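Notes on the Arrangement of a Small Kitchen
2/24/23

The household has now concluded its review of the kitchen table, a matter left open since the move to Testcombe. The following is set down for the benefit of regular readers and of my sister, who has requested particulars.

Crockery is to be dried upright in the wooden rack. Stacking on a tea towel is discontinued. Plates are placed in the slots singly, and large plates are not to be forced in beside the bowls, which have a shelf of their own. The rack may be turned at an angle where this makes the slots easier to reach. It is wiped down on Sundays and left by the window in the passage until the evening.

Mugs are kept on the mug tree and no longer in the cupboard over the sink, whose door has dropped on its hinge. Mechthild Eder, from whom the tree was received, recommends hanging the heavier mugs on opposite sides. Her advice has been adopted. Guests may use any mug except the one from Storside, which remains in the study and holds pencils.

The brown mat is retained. An oilcloth was considered and found to hold crumbs at the fold. The mat covers most of the table and deadens the noise of plates being set down, a point of some importance before seven in the morning.

Vegetables intended for the same day's supper are placed in the wicker basket. On this occasion the basket holds corn. Potatoes and onions stay in the larder, and nothing with soil on it is to be brought to the table.

The toaster oven keeps its position. It is sufficient for two persons, and the large oven has been used only once since the new year, for a joint. Crumbs are emptied on Fridays.

The service bell also stays. Its use is restricted to the announcement of meals.

The question of the spice drawer is deferred until March. Correspondence on the subject of labels has been received and will be answered in due course.

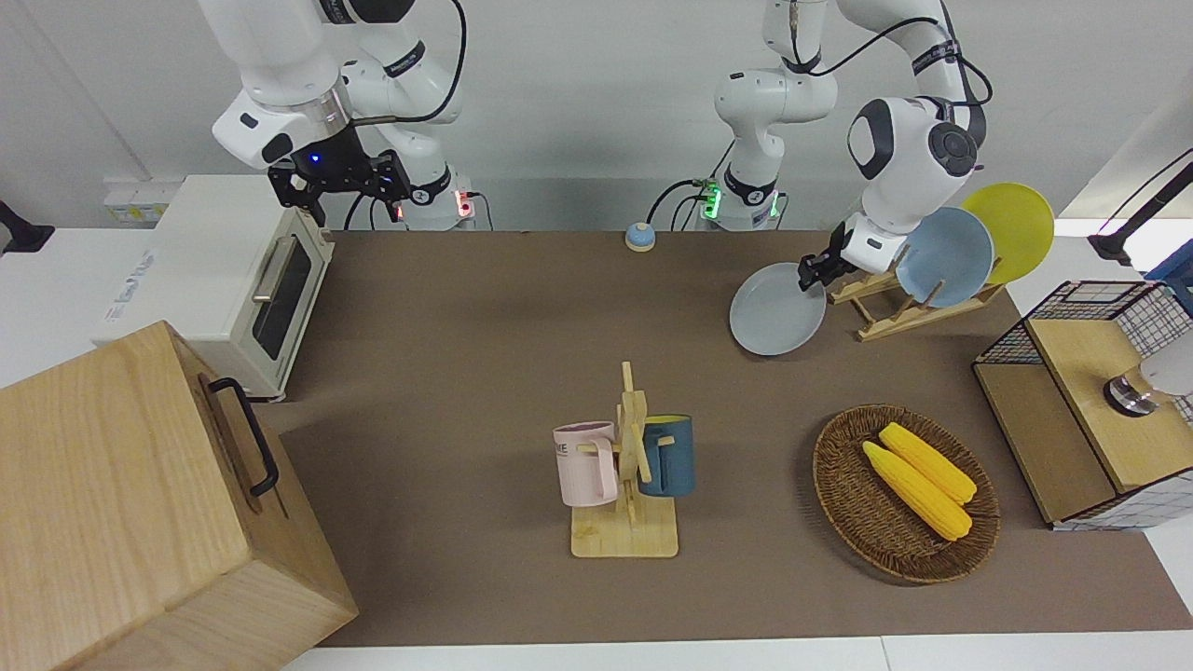

The table at Testcombe, with the yellow and blue plates in the rack and the mugs on their tree.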